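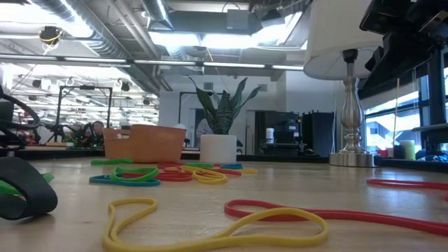

My grandmother kept her rubber bands on the kitchen doorknob. If you grew up in a certain kind of house you know exactly the doorknob I mean – the one that never quite turned properly because it was wearing so many layers, the newest ones still stretchy on the outside and the oldest ones underneath gone hard and cracked and stuck to the brass. When we cleared the house in Mitetthorpe I spent most of an afternoon picking them off with a butter knife, and I will admit I cried a little, over rubber bands, with my aunt Araceli standing behind me asking if I wanted soup.

I have been thinking about that doorknob all week, and it's because I finally did the rubber bands. I've been putting off the rubber bands for longer than I'd like to say. They lived in the second drawer down, the one with the takeout menus and the birthday candles, and every time I opened it for a candle I got a handful of something else. You pull one band and four come with it, and a bread tag, and a battery that may or may not have any life in it.

What set me off was Samuele Mazza. He came by to borrow a band for a poster he was rolling up (a nice one, an old Martinelli bicycle print he'd found at a yard sale and was very proud of) and I handed him the first one I found. It snapped and got him right on the knuckle. So I handed him another one and that one snapped too! He went home with his poster tied up in kitchen string, looking like a roast, and I stood there feeling that I was a person who owned a great many rubber bands and could not lend out a single one.

So, Sunday. Coffee, radio, no lunch plans.

I've learned the hard way that a drawer job wants a table and some decent light. If you try to sort things inside the drawer you only move them from one corner to another. I like a wooden table for it, and I like having a lamp and a plant nearby, which I know has nothing to do with anything, but I'm going to be sitting there a good while and I want it to feel like a pleasant place to sit. And a basket. You need one basket to start with, something plain with sides, and the plastic kind is perfect as you can wipe it out afterward.

Then you spread everything out, and for a while it looks worse than it did before. I find this part oddly cheerful. All those colors! In a drawer a rubber band is just a sort of gray annoyance, but put a few out on a tabletop, the yellow and the red and the teal and the green all over each other, and it looks like somebody is about to have a party. I don't know why I ever bought the plain tan ones. The tan ones go missing against wood and cardboard and paper bags, and then you step on them.

The first thing I do is stretch each one. Gently, and away from your face, please. Hold it between two fingers of each hand and pull it to twice its length. A good band comes back without any fuss. A tired one comes back slowly, or has those tiny cracks along the side like the mud at the bottom of a pond, and that one goes in the trash. No second chances. I used to keep the doubtful ones for "light jobs," and as far as I could tell there was no job light enough.

After that I used to sort by color, which is very pretty and no use whatsoever. When you're standing there with an open bag of rice in one hand you aren't thinking "I would love a green one." You're thinking "I need one that goes around this bag twice." So I sort by size now, and by how thick they are.

The big loopy ones are the ones I prize. They go around the cutting boards so they stop sliding about in the cupboard, and around the spare blanket, and around the big binder of recipes that my cousin Rosario gave me and that has never once closed by itself. A long one will also hold a trash bag onto the rim of the can, if yours is like mine and lets the bag slither down inside the minute you throw in anything heavier than an eggshell.

The thick black ones I keep apart from the rest. They're a different animal, so stiff that you have to really mean it. I use mine on jar lids. You put it around the edge of the lid, get your palm over it, and turn, and it's saved me many a trip next door with a jar of pickles. Ermanno next door would like it known that he misses the pickles. (Ermanno D'Amico, if you remember him from the gutter story. He's well. The gutter is also well.)

Small ones are for the kitchen proper. Herbs, scallions, the end of the spaghetti packet, and the charging cable that comes along on trips. I also put one around the handle of whichever wooden spoon has been in the curry, so that it doesn't end up in the custard. You only make that mistake once, though in my case it was twice, and the second time there were guests.

Now for where they go, and here I had some very firm advice from Itsuki Sekiguchi, who used to sit across from me at work and had the tidiest desk I've ever seen on a living person. Itsuki's rule was that a rubber band should never be put away around another rubber band. No balls, no ropes, no doorknobs! Stretched is for working and slack is for resting. I thought this was a bit precious at the time, but it does make sense when you think about what came off my grandmother's brass. The outside ones were fine. It was the ones that had spent years under tension that had gone to toffee.

So mine are resting, loose, in three little jars with lids, in a cupboard away from the stove and out of the sun. They don't like heat and they don't like light. I kept the basket on the counter for a day as well, for stragglers, and they kept turning up. One in a coat pocket. One around a pencil, holding absolutely nothing. One on the cat's side of the couch, and that one worried me enough that I took all the cushions off to check for others. If you have a cat or a small child, please do the floor on your hands and knees when you finish. I'm serious about that one.

A few of you will ask if I buy them, after all this. Hardly ever. I bought a box once that promised 900, at a price I thought was marvelous, and I believe that box is the whole reason I had a problem in the first place. They come in by themselves anyway, on the broccoli and the asparagus and the mail. I keep 20 or so of the small ones now, and 12 of the long ones, and anything past that goes to Rosario, whose classroom eats them like popcorn.

Oh, and I did keep one from the doorknob. It's a faded red one from the top layer, and I'm not going to stretch it to see. It sits in the dish with my rings.

Samuele has been offered his pick of the long ones, by the way. He says he's grown fond of the string.

Next time I think I'll do the candles, which are now rolling around in that second drawer with far too much space to themselves. If you have a clever way of storing birthday candles so that they don't all come out bent by August, leave me a note underneath. Mine look like they've been in a car accident.

Get new posts in your inbox! Enter your email address to subscribe. You can unsubscribe at any time.

This site uses cookies to remember your preferences. By continuing to browse you agree to our use of cookies. Accept Manage settings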